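Cahier d'atelier, poste de préparation 2, site de Gadmont
17 juin 2022, C. Zamudio

Reprise des essais sur articles souples. Consigne du jour : 40 prises, paquets de pâtes, dépose en bac ajouré. Vitesse d'approche ramenée à 20 mm/s sur la fin de course. Effort de serrage inchangé.

Quatre échecs, tous par glissement sur l'extrémité froncée du film. Aucun en prise sur le corps du paquet. Décaler le point de prise vers le centre et refaire la série.

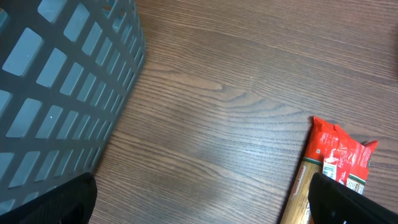
Paquet de pâtes en biais, bac gris à gauche, vue pince.

Côté poste : Cheng-en Lai signale que l'opérateur ne porte plus les bacs mais reste debout à surveiller, avec une reprise manuelle à chaque défaut. Fatigue différente, pas moindre selon elle. Le temps de cycle affiché ne compte pas ces reprises. À ajouter au relevé Clostevix, colonne séparée.

Demande de l'équipe : pouvoir acquitter un défaut sans quitter le plan de travail. Bouton déporté à chiffrer. Lecture code-barres toujours faite à la douchette, on n'y touche pas avant octobre.

Reste à faire : série de 200 avec le nouveau point de prise, Lai au poste, moi aux relevés.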